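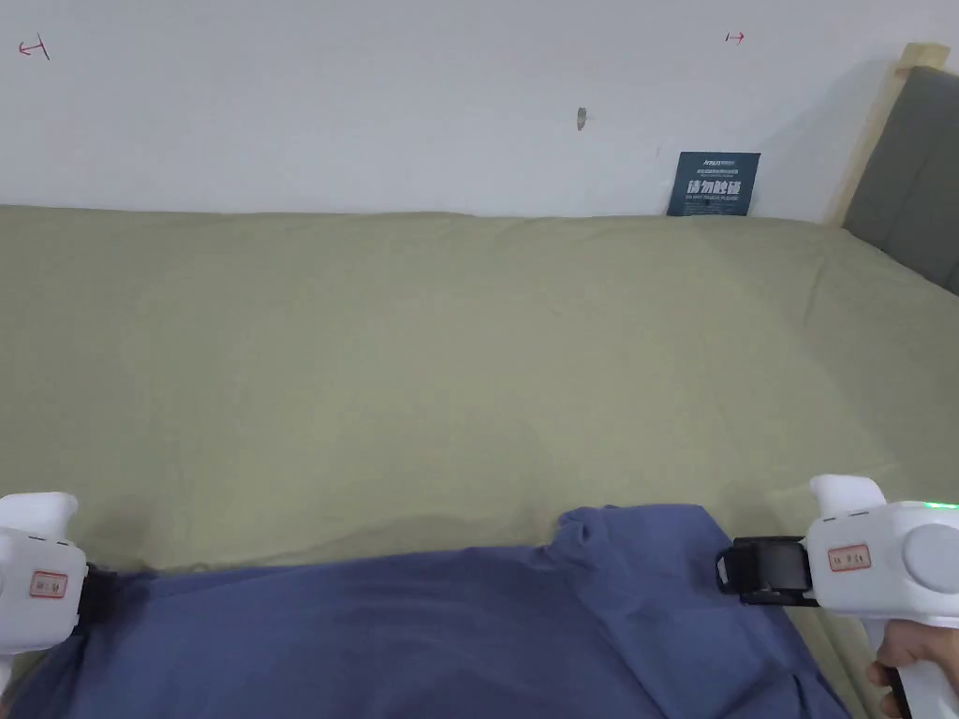
Narstead 매트리스 커버 사용 후기 (세이지 그린, 넓은 침대용)

저는 한국에 온 지 오래되지 않아서 문장이 조금 어색할 수 있습니다. 양해 부탁드립니다. 이 커버를 13주 동안 사용했고, 좋은 점과 아쉬운 점을 순서 없이 적겠습니다.

먼저 색입니다. 상품 페이지에서는 초록이 더 진하게 보였는데 받아 보니 회색이 조금 들어간 연한 초록입니다. 우리 침대는 머리판이 진한 회색 천이고 테두리가 밝은색 나무입니다. 흰 벽 옆에 두면 이 초록이 조용하게 어울립니다. 파란색 천하고 같이 놓아도 이상하지 않습니다. 처음에는 흰색 커버를 사려고 했지만 같은 집에 사는 Prasetyo Hidayat 씨가 흰색은 커피 때문에 안 된다고 반대했습니다. 지금은 그 말이 맞다고 생각합니다.

씌우는 일은 혼자서도 할 수 있습니다. 고무줄이 네 면에 전부 들어 있습니다. 저는 벽 쪽 모서리 두 개를 먼저 끼우고 그다음에 앞쪽을 당깁니다. 반대로 하면 벽 쪽에 손이 잘 들어가지 않아서 매트리스를 다시 들어야 합니다. 가운데는 손바닥으로 밀면 거의 평평하게 됩니다. 그래도 잔주름은 남습니다. 호텔처럼 완전히 팽팽한 침대를 원하시는 분은 한 치수 작은 것을 알아보시거나 밑에 고정 밴드를 따로 쓰셔야 할 것 같습니다. 저는 밴드를 사지 않았습니다.

촉감은 매끄러운 편입니다. 여름에는 좋았고, 12월 아침에는 처음 누울 때 차갑습니다. 전에 쓰던 Trulier 제품은 더 두껍고 따뜻했지만 보풀이 빨리 생겼습니다. 이 커버는 아직 보풀이 보이지 않습니다.

세탁은 미지근한 물로 하고 건조기는 낮은 온도로 돌립니다. 첫 세탁 때 물에 색이 조금 나왔으니 처음 한 번은 따로 빠는 것이 안전합니다. 두 번째부터는 색이 나오지 않았습니다. 줄어든 느낌은 있지만 깊이가 넉넉해서 모서리가 벗겨지는 일은 없었습니다. 다만 건조기에서 베갯잇이나 양말이 커버 모서리 안에 들어가서 뭉칩니다. 그래서 양말 한 짝이 안 마르고 나온 적이 여러 번 있습니다.

아쉬운 점은 라벨입니다. 어느 쪽이 긴 면인지 표시가 없습니다. 저는 짧은 면 안쪽에 실로 작은 표시를 만들었습니다. 판매자에게 이것을 문의했더니 Kwan-ho Lo 씨라는 상담원이 하루 만에 답장을 주셨습니다. 다음 제품에 의견을 전달하겠다고 하셨는데 정말 바뀌는지는 모르겠습니다. 답장은 친절했습니다.

또 하나, 베갯잇은 같이 들어 있지 않습니다. 같은 색 베갯잇은 자주 품절입니다. 세트로 맞추고 싶으시면 처음부터 함께 주문하시는 것을 권합니다.

점수는 5점 만점에 4점입니다. 라벨 문제 때문에 1점을 뺐습니다. 손님방에 놓을 것도 하나 더 살 생각인데, 그때는 색을 모래색으로 할지 아직 고민하고 있습니다. 모래색을 쓰시는 분이 계시면 세탁 후에 색이 어떤지 댓글로 알려 주세요.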